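Giltby Hill Road: Gradient and Winter Access Works
Progress report to the Fulholm Area Roads Fund
Period covered: November to April

1. Position at the end of the period

The survey and drainage stages are complete. Surfacing of the upper section has started and stands at 40 per cent by length. The handrail on the footway has not been started. Spending is within the sum agreed for this period, and no transfer between budget lines is requested.

2. Survey

Levels were taken from the junction with Mercado Lane to the turning head. The steepest part lies between the second bend and the old quarry gate, and is steeper than shown on the drawings supplied with the application. The road also falls towards the outside of the second bend, which accounts for several of the winter incidents reported by residents. The revised drawings correct this and were sent to the Fund in February.

There are 57 addresses whose only vehicle access is by this road. A letter was delivered to all 57 before work began, giving the closure times and a telephone number.

3. Drainage

Water from the bank above the quarry gate used to cross the road and freeze on the wheel tracks. A cut-off drain has been laid along the foot of the bank and connected to the existing gully at the second bend. The gully was found to be blocked with stone and was cleared by hand. One length of pipe below it had collapsed and has been replaced – this was not in the original scope and was paid for from contingency.

The drain was checked after heavy rain in March. The road surface at the gate had no standing or running water on it. A short run of kerb opposite the gate still holds a puddle and will be reset when the surfacing gang reaches it.

4. Surfacing

The contractor, Corkano, is laying a coarse high-grip surface from the top downwards. Work is limited to the hours between 9.30 am and 3 pm so that residents can get out in the morning and back in the afternoon. Progress was slower than planned because the surface cannot be laid below the supplier's minimum temperature, and 7 working days were lost to cold. The programme allowed for fewer.

Delivery lorries cannot turn at the top when cars are parked in the turning head. Cones are now put out the evening before each delivery. Two residents have asked for permanent markings there. The request falls outside this grant and has been passed to the parking section.

5. Grit bins

Three of the four bins are in place. The fourth was to stand on the inside of the second bend, but the verge there is too narrow to keep the footway clear. A new position below the bend has been marked out and awaits consent from the landowner.

6. Next period

Surfacing of the remaining length, resetting of the kerb at the quarry gate, installation of the handrail and placing of the last grit bin. Grip readings will be taken at the top, the quarry gate and the second bend once the surface has settled, and the results will be included in the final report.
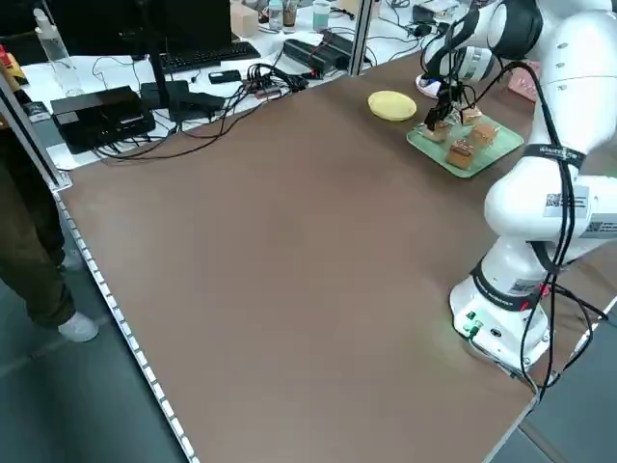 Fulholm Area Roads Fund: Received, thank you. Please send the invoice for the collapsed pipe separately from the drainage invoice, and confirm whether the new grit bin position can be reached from the footway when the road is closed.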